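Moving the mail off the old server

I finished the mail migration in September and I am writing the steps down before I forget them. The old machine had been running the same mail setup for years, with one config file per service and a fair number of edits I no longer remember making. The new one is a small virtual server. Both are named after nothing in particular: the old one is hladun, the new one is flarora.

The plan was to copy the mailboxes while the old server was still live, switch DNS, then run a second copy to pick up the stragglers. Lukian Stasiv had done the same thing at his office and sent me his notes, which saved me an evening. His main point was to lower the TTL on the MX record well ahead of time. Mine was set to a full day. I dropped it to five minutes and left it alone until the old value had expired everywhere.

The first pass ran over IMAP. I considered rsync on the mail directories, but the two servers store flags differently and I did not want to write a converter. IMAP to IMAP is slow and boring and keeps the read/unread state. The largest folder was a mailing list archive that I have not opened in a long time. I should have deleted it first. I copied it anyway.

I fetched messages in batches of 1000. Bigger batches made the old server run out of memory and drop the connection, and the sync tool then started the folder over from the top.

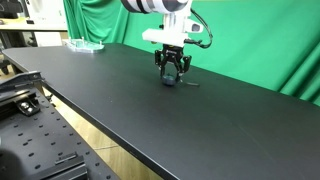
After the first pass I compared message counts per folder. All of them matched except Sent, which was short by 21. The missing messages had no Message-ID header. They came from a script I used to run for monthly reports, which built its own headers and left that one out. The sync tool uses Message-ID to detect duplicates, so it treated every one after the first as a copy and skipped it. There is an option to match on date and size instead. I reran that folder alone with the option set and the counts agreed.

DNS was next. I changed the MX record at 1215 server time and watched the logs on both ends. The first message to reach the new server was spam. Most senders moved over within the hour. One kept delivering to the old address well into the evening, so leave the old server accepting mail for longer than the TTL says you need to.

SPF and DKIM took more time than the mail itself. The SPF record was simple, just a new IP address. For DKIM I generated a new key under a new selector and kept the old selector published, so that messages signed before the switch would still verify. My DNS provider's web form splits long TXT values without telling you, and it put a space in the middle of the key. Every signature failed until I pulled the record with dig and compared it to the key file character by character. Pasting it as two quoted strings fixed it.

Reverse DNS I forgot entirely. Bảo Quan wrote to say my reply had gone to his junk folder, and the headers he sent back showed a PTR record still pointing at the hosting company's default name. That is set in the host's control panel, not in the zone file. It took effect after 2 hours.

Things left to do:

Move the Sieve filters. I have been sorting by hand.
Turn off password login for SSH on flarora.
Set up the backup job again, this time with a test restore.
Cancel hladun before the next billing date.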